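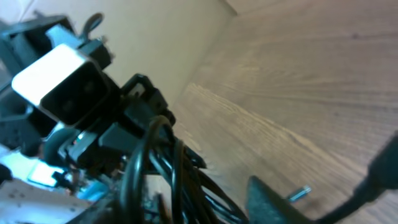 Carys Penry wrote back on our last report that a planner which cannot tell one black cord from another should not be getting another quarter of money. I have some sympathy with that. What follows is meant to let her and the rest of the Prustonen review panel judge for themselves.

Progress report, cable handling software
Prepared for Prustonen by Samuele Caruso, Enlow group
2 September 2025

Perception. The strand tracer now runs on the wrist view as well as the head view. We labeled 3,415 images for it. On single cords it does well. On piles it still swaps strands where two cords of the same color cross, and it reports high confidence when it does so. Ffion Morris has added a check that compares the two views and stops the run if they disagree. It stops a lot of runs. I would like to call that safe behavior, but for now it mostly tells us the tracer is weak.

Planning. The old planner picked a grasp for one arm and let the other wait. Ellis, the new one, plans both grasps together and picks a pull direction from the traced crossings. We ran it 541 times in simulation and the results looked very good. I don't put much weight on them. The simulated cords are smooth and have no plugs on the ends, and plugs are where a pull tends to snag.
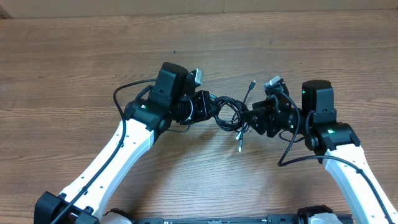 Figure 2. Two-arm work on a bundle of black cables with USB plugs.

Control. The force limit on the grippers was too slow to react, with a delay of 150 ms between reading and stop. Eluned Rees moved the limit check out of the planner and into the arm control loop. The delay is now about 40 ms. This is the one change this period I would defend without notes.

Not done. The replay tool promised for Grendley is late. Logs from the two arms still drift apart in time, so a replay can show a grasp that never took place. Until that is fixed, please don't use replays as evidence of anything, ours included.

Next period. Plugs go into the simulator first. Alun Parri will then rerun the full set, and we will report the number even if it drops, as I expect it will. A decision on keeping Ellis or going back to the old planner is due in December. We are not asking for more money before then.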